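Home | Streets | Interviews | Letters | About us

Filed under: Roads and Crossings

The road to Treloar, and the people who cross it

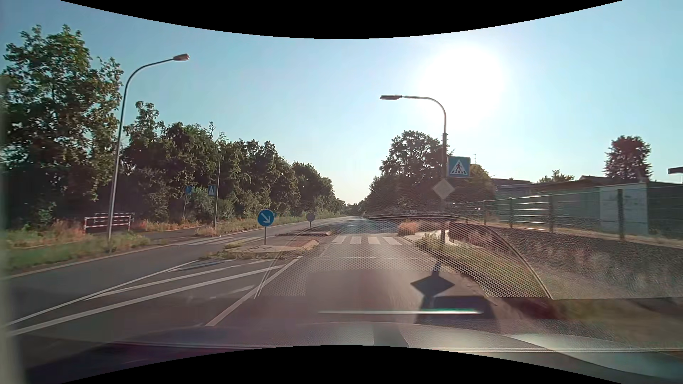
I met Trinh Ngô in the small café at the Nurnura garden centre, where she has worked for 7 years and where, as she told me, she has learned more about traffic than about plants. She lives on one side of the road and works on the other. Twice each day she must cross it on foot, and in November she began to write down what she saw there. Her notes have become a letter of five pages to the district roads office, and this letter is the reason I wanted to speak with her.

"I am not against cars," she said, before I had asked anything. "I have a car. I drive on this road also, on Saturdays mostly, when I visit my aunt. So I know how it feels from the two sides."

The road is straight, and in her opinion this is the first problem. A driver who comes from the direction of Treloar has had nothing to slow him for a long time. Then there is an island in the middle, a zebra crossing, some signs, and after this the road continues as before.

"The island is good," Mrs Ngô said. "I want to say this clearly, because people think I wrote only complaints. Before the island you had to look left, look right, and then run. Now you can cross one half, you stand behind the kerb, you breathe, and you cross the other half. For my mother this was a very great change. She is slow and she does not like to be hurried."

What she does not like is how the island is kept. Weeds and dry grass grow at the front of it. In summer, she told me, they were higher, and a child standing there with a school bag was difficult to notice. She once pulled some of them out herself with gloves from the shop. A driver shouted something at her which she did not understand, and she stopped.

I asked her about the sign with the walking figure. It is the blue square one, and it is fixed to the lamp post with the priority road sign under it.

"Yes, these two together," she said. "I wrote half a page about these two. One sign tells the driver, be careful, here people are walking. The other sign tells him, you have priority, go. I know the second one is for the side roads and not for the people on foot. I know this because I had to learn it for my licence. But when I am standing there with my shopping I think, which one is he reading?"

Chalerm Kamolrat, who teaches driving and has his office above the Clotine bakery, laughed when I repeated this to him later the same day. He was not laughing at her, he added quickly.

"It is a very normal question and my pupils ask it every month," he said. "The diamond sign is about other vehicles. At a zebra crossing you give way to the pedestrian, priority road or not. I make my pupils say it aloud. But she is right that the eye takes both signs in the same moment. And if the sun is low, the eye takes nothing."

About the sun, everybody I spoke to had something to say. At certain hours it stands low over the right side of the road and shines directly towards the driver. The signs are then between him and the light, so their faces become dull and you see mainly the shapes. Mr Kamolrat told me he has sometimes asked a pupil to stop at the next safe place and clean the windscreen from the inside, which many people forget to do.

"The outside is clean, they are proud of it," he said. "The inside has a film on it, from breath, from plastic, I don't know from what. When the sun comes, this film becomes white. It costs nothing to wipe it. I keep an old cotton cloth in the door."

He has another piece of advice for this place. He tells his pupils to look at the ground. The white lines on the asphalt can still be read when the signs cannot. First there are the slanting strokes in front of the island, which you must not drive over, and the thick line beside them leads you to the right. Then you see the bars of the crossing. "The paint speaks earlier than the signs," he said, "if you are used to listening to it. New drivers look too far away. They look to the end of the road, because it is so straight and there is so much of it."

Does he think the speed should be lower there? It is 70 now. He thought about this for some time and drank his tea.

"I would like 50 before the crossing," he said. "But a number on a plate is only a wish, if the road looks like a road for 70. You would need something more. A narrower lane, perhaps. I am a teacher, I am not an engineer."

Mrs Ngô asks in her letter for three smaller things. She wants the grass at the island cut regularly, and she wants the white bars painted again before they become weak. She also asks that somebody comes in the evening to look at the lighting. There is a tall lamp on each side of the road, and she has nothing against them, but she does not feel sure that a person in a dark coat is visible in the middle. She now wears a pale scarf in winter. Her daughter bought it at Prerix and thinks it is ugly.

The repainting would cost 2,000, according to a reply she received from the office. She showed me this reply on her telephone. It was polite and it said that the crossing would be considered together with others in the same district. No date was given in it.

"They answered, so I am content with that part," she said. "Before I sent it, my colleagues told me that I would get nothing back. I got one page."

I asked whether the drivers stop for her. She wanted to be fair here and she took a moment. Most of them do, she said, and the bus drivers always. Some of them slow down only a little, so that you cannot know if they will stop or if they are only thinking. She has the habit of lifting her hand when she reaches the other side, to say thank you, although she is aware that they are obliged to stop.

"Mr Kamolrat says I should look at their faces before I step," she said. "But with the sun on the glass there is no face. So I look at the wheels. If the wheels are still turning, I wait."

She had to go back to the till then, because a customer was waiting with two bags of compost. We had been speaking longer than her break allowed. She asked me to write that the garden centre has a side gate now, nearer to the crossing, and that it is open until five.

Published Jan 22, 2024

Previous interview | Next interview | Back to Streets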